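Two-tone hallway, dark over white - where do you put the hook rail?

Started by nazma_d

nazma_d
Original poster
We painted the entry hall in September. The top part is very dark navy and the bottom part is plain white, with a straight line between them. Now I need to put up a hook rail for keys and I can't decide if it goes on the dark part or the white part. The rail is white. My husband wants it up on the navy so you can see it. I think that would look like a stripe. Has anyone done this and regretted it?

The wall is drywall, and there's a light switch up in the dark part that I have to stay clear of.

jwiriya
Posts: 2562
White rail on the white part, right under the paint line. We have the same kind of wall. I put mine up on the dark part first and took it down after a week. Every fingerprint around it showed. People grab for their keys without looking and they touch the wall every time.

Patch the old holes before you touch up the paint. I did it in the other order and had to do it twice.

stairwell_bob
Disagree with the above. Dark paint hides scuffs fine if you don't buy flat. White under a key rail gets gray in a year from the keys swinging. I do rental turnovers and the gray patch under the key hooks is in every unit.

jwiriya
Posts: 2562
Ours is satin on both parts and the dark half still shows more. The keys do mark the white, yes. I wipe it with a damp sponge when I do the baseboards.

nazma_d
Original poster
The navy is flat. I didn't know that mattered until I bumped it with the vacuum hose and it left a pale line I can't get off.

plainjoinery
Flat dark paint will do that. Vindside makes a scrubbable matte that holds up better, but I wouldn't repaint a finished hall over it. Leave the navy alone and keep everything people touch on the white part. Can't help with the switch. People will slap at that all day.

How long is the rail?

nazma_d
Original poster
It's the Skona one with 7 hooks. I measured and I can fit it under the line with room to spare on both sides.

tess.k
Seven is too many for keys. You will end up with dog leashes and tote bags on it, and then it's a coat rack at shoulder height. We had one like that and cut it down to four.

stairwell_bob
Don't cut it down. The empty ones get used when people visit.

tess.k
They get used by my kids for bags that weigh twenty pounds. That's how ours came off the wall.

plainjoinery
If it came off, it was in drywall with the little plastic plugs from the package. Throw those out. Hit a stud with at least one screw and use real anchors for the rest.

nazma_d
Original poster
How far below the paint line should the top of the rail be? I don't want it touching, but I don't want a big gap either.

jwiriya
Posts: 2562
I went with the width of my thumb. Whatever you pick, measure down from the paint line and not up from the floor. My floor is out of level by enough that you could see the rail tilt against the line when I tried it the other way. Nobody looks at the floor when they hang up keys, but they see that line.

stairwell_bob
Or put a level on it like a normal person.

jwiriya
Posts: 2562
If the line is level, sure. Mine was taped by eye before we moved in. A level rail under a line that isn't level looks worse than two things that are off by the same amount.

homeo_hank
I have to agree with him there. I hung one dead level under a chair rail that wasn't, and I had to look at it for six years.

nazma_d
Original poster
OK, we are going with white on white. I told my husband it was three against one. He says tess didn't vote.

tess.k
I vote for four hooks.

plainjoinery
One more thing. Mark the screw holes on painter's tape, drill through the tape, then peel it. The paint chips less around the holes. Let it cure for 168 hours first if you did any touch-ups, that's what the can says on most of them.

jwiriya
Posts: 2562
I went back and looked at how we use ours before I said any more about the number of hooks. There are seven, same as yours. The keys are on the second one, and there's a bright cord on the middle one that stays there. The first and the last two are empty and I like it that way, there's somewhere to put something down when your hands are full. I wouldn't cut any off. Rail is on the white part, just under the dark, and it nearly disappears.
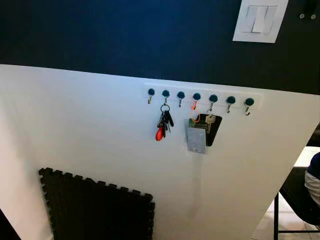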